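4.2 作業面としての木製天板

机の上に何がどう置かれているかは、片づけ研究では背景として扱われがちである。しかし本調査を進めるうちに、私たちは天板そのものの面白さにすっかり引き込まれてしまった。木目の向き、奥の縁と壁との関係、隅の形。こうした要素が、物の「居場所」の決まり方に驚くほど効いているのである。

調査ではBisano棟の協力世帯と共用室を対象に、30台の机について計1,591件の配置記録を得た。記録項目は、物の底面の形、天板の縁からの距離、壁に接する辺の数、および木目に対する向きである。予備調査(1月)では向きの項目を設けていなかったが、記録者から「横に流れる木目に沿って物をそろえたくなる」という声が相次ぎ、本調査で追加した。この追加は大正解だった。

まず目を引いたのは、背の低い円筒形の物の振る舞いである。ペン立てや小物入れのような角のない物は、向きの手がかりをもたない。そのため天板の中央では落ち着かず、少しずつ奥へ寄っていく傾向がみられた。ところが平たい台座が付くと事情は一変する。台座の辺が天板の縁や木目と並ぶかどうかを使用者が気にしはじめ、置き直しの回数が増えるのである。Odukoya型の分類(付録B)では円筒と台座を別の物として数えるが、本節では両者を一体とみなした。

次に、奥の縁が壁に接する机では、奥側の帯状の領域が事実上の「棚」として使われていた。手前は書き物や食事のために空けられ、立てて置く物は奥に集まる。図7のように、黒い円筒が黒く平らな台座とともに天板の奥寄りに立つ配置は、この傾向を考えるうえで格好の手がかりになる。中程度の茶色の木肌に対して黒い物は輪郭がはっきりし、わずかな傾きやずれも読み取りやすい。

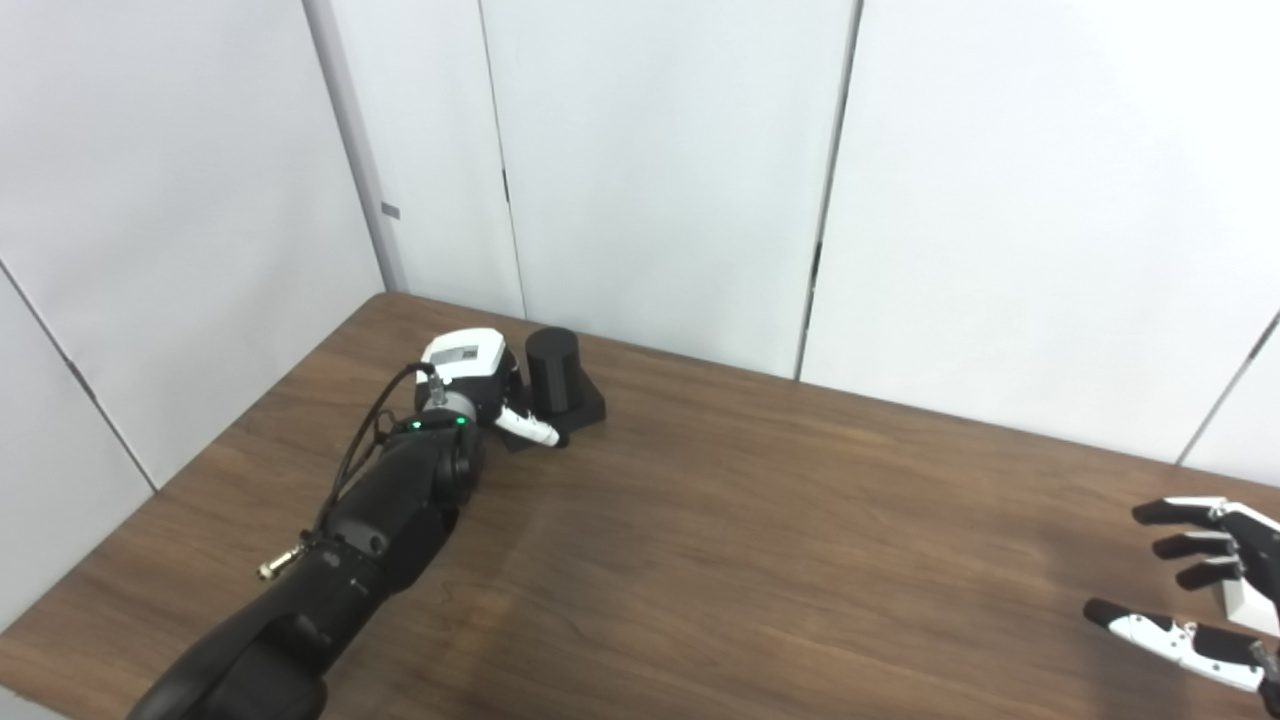 図7 木製天板の奥寄りに立つ黒い円筒と台座

興味深いことに、明るい色の物ではこの置き直しがあまり起こらない。Iltwood仕上げの天板で得た200件に限ってみても、置き直しの多くは暗色の物に集中していた。木肌との明暗差が大きいほど、使用者は「そろっていない」と感じやすいのではないか。私たちはこの仮説に大いに期待を寄せている。

ただし、照明の影響はまだ切り分けられていない。天板に光が淡く映り込むと木目の見え方が変わり、向きの手がかりも弱まる可能性がある。この点は、Kikier社製の調光灯を用いた72件の追加記録をもとに、4.3節で検討する。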